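Kerkow Snack and Seasoning Set: README

Reading time: 2 min

Packaged foods on a papered tabletop: spicy strips, hot pot seasoning and similar dry goods, with some serving containers. Maintained by Tassanee Tanasarn. Labels are mostly Chinese and are transcribed as printed. 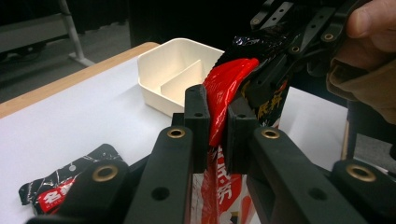
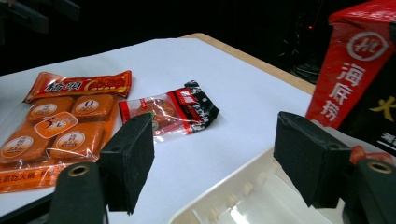
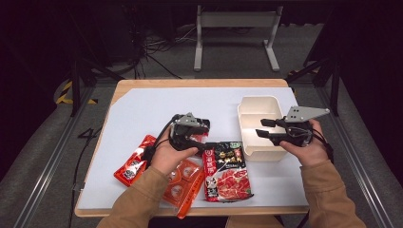
Contents

The set has 206 entries covering 23 products. Each entry gives the package type, main colors, any legible brand text and the state of the seal. Small sachets and the large bags they come from are separate products — do not merge them.

Label fields

- `pack`: bag, box, sachet, wrapper, tray
- `brand_text`: original characters, no translation
- `seal`: closed, open, unknown
- `divided`: trays only; yes or no

Known issues

Glare on crinkled film makes small print hard to read. Of the 206 entries, 133 have complete brand text; the rest are partial. Clear sachets are sometimes tagged by their contents instead of their film. Derek Rudd is correcting these for version 2.

Orange seasoning blocks inside one outer wrapper count as one package. Spicy strips showing above the wrapper are tagged `open`.

Related

Ellon Pantry Labels
Tam Dry Goods List
Brinitz Lunch Boxes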